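Merix Tabletop Arm with Parallel Gripper
Sold and supported by Fernandes, Clakatville

Price: $2,918 for the arm and gripper
Table clamp kit: sold separately
Availability: ships from our Tulcombe warehouse
Returns: 30 days, unmarked, in the original foam

Before you add this to your cart

We sell the Merix and we would like you to buy one. We would also like you not to send it back, and most of the returns we get come from people who read the maker's brochure and stopped there. So these notes are a bit grumpier than what you'll find on other dealer sites.

The brochure says the arm is "ready for real kitchens, labs and packing lines." We don't think so. It's a small arm with a two-finger gripper, and it does well at picking up one thing at a time from a clean table and putting it down somewhere else. If that's your job, good. If your job is a packing line, look at something bigger and bring a bigger budget.

What it's good at

Sorting and placing light, firm items. Teaching. Trying out an idea before you spend serious money on it. Fruit and bowls are a fair test, and we'd suggest running one like it with your own items before you commit to anything. A round piece of fruit wants to roll, the fingers have to close on the middle of it, and the bowl has to be where the software thinks it is.
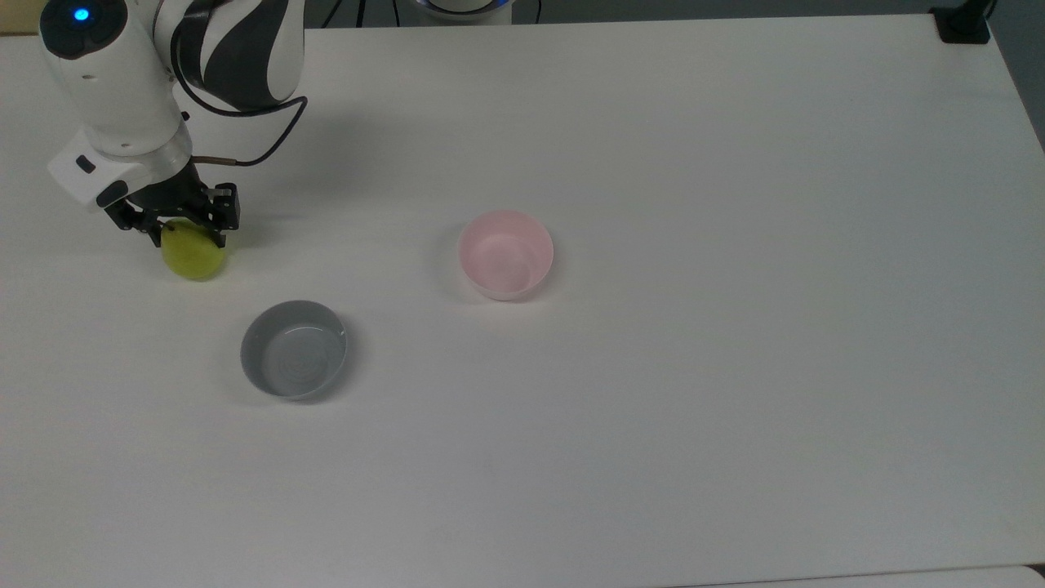

Small round fruit held just off the table, with a grey bowl and a pink bowl set out.

Look at how much bare table there is. People plan for the arm's base and forget the space the elbow and the cable need. The cable loops out to the side, and if there's a coffee mug or a monitor in the way, the arm will find it. Measure your bench with that loop in mind.

What it's not good at

Soft fruit. Wet fruit. Anything in a bag. Anything that has to be done quickly. The maker quotes a speed that we've only matched with nothing in the gripper, and we've stopped repeating the number to customers. Shiny bowls can also confuse cheaper cameras, so ask us before you pick one.

What you'll really spend

The arm is the part everybody budgets for. Then come the rest of the bills. For a first setup, we tell buyers to plan on:

Arm and gripper: $2,918
Camera, mount, and a computer that can keep up: $2,000
Bench, clamps, lighting, and power: $2,000
Staff time for setup and first training, if you pay us to do it: $2,119

That comes to $9,037. You can do it for less if you already own a solid bench and have someone on staff who likes reading manuals. A folding table is not a solid bench. We've had that talk more than once.

About the service plan

Merix offers a yearly plan and we're supposed to push it. For one arm used a few hours a day, we'd skip it in the first year, when the basic warranty covers most of the same things. Finger pads wear out and neither one pays for those. Buy two spare sets with your order and save on shipping.

A note on two-arm setups

We get asked for pairs a lot. A second arm doubles the price of the hardware and more than doubles the setup time, and plenty of buyers end up running one while the other sits parked. Start with one. If it's still busy after a couple of months, call us and we'll talk about a second.

Questions before ordering

Send us the weight and width of what you want to pick up, plus a photo of your bench. Yamuna Pillai handles quotes and will tell you if the Merix is wrong for the job. New stock is due in September, and orders are filled in the order they're paid.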